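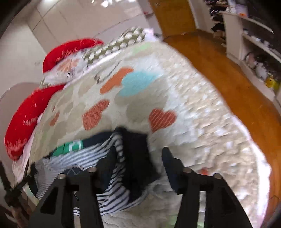
Most towns the size of Bremville lost their repair trades long ago. The last shoe shop closes, then the tailor retires, and people start driving to the mall or throwing things out. Clothes go fastest. A garment with navy and white stripes, the kind that might lie bunched up on a quilted blanket in any bedroom in town, costs so little to replace that a split seam usually ends its life. Mwende Biwott thinks that is a bad habit, and she has built a business on it.

Her shop, Cistell, sits between a bank and a dry cleaner on the main street. It has four sewing machines, a long cutting table and a rack of finished work by the door. In September it took in 193 garments, the most since it opened. Zippers and hems made up the bulk of the work. Pants torn at the inside thigh came next.

"People apologize when they hand things over," Biwott said. "They say it's silly to fix a cheap shirt. I ask them if they like the shirt."

She learned the trade from Octavio Ojeda, who altered suits in Bremville for most of his working life and still comes in two mornings a week. Ojeda does the jobs that pay worst and take longest, such as relining coats. He works by the front window and doesn't like the radio on.

The money is tight. A basic seam repair at Cistell costs $4, and Biwott admits she loses a little on each one. She makes it up on wedding clothes and on a contract with Pešek, a maker of work uniforms outside town. That contract brought in $2,969 last quarter. Without it, she said, the rent would be a problem.

Joelle Mansour, who teaches clothing construction at the community college, sees more interest in mending among her students but few who want to do it for a living. "They'll fix their own jeans," she said. "Ask them to fix a stranger's jeans all day and they go quiet."

Part of the trouble is the clothes. Stretch knits need a stitch that gives with the fabric, and many home machines handle them badly. Thin cotton often tears again right beside the mend. Ojeda turns some pieces away for that reason — he would sooner lose the sale than see the thing come back.

Subira Nyaga drives in from the county line with a bag of her sons' school clothes every couple of months. She can sew a button but has never gotten along with a machine. Her latest bag held a winter jacket with a ripped pocket, which has now been through two boys and is waiting for a third.

Biwott plans to add a Saturday-style drop-in class in the new year, on whatever evening the shop is free. She has room for a few people at a time, and they'll need to bring their own mending.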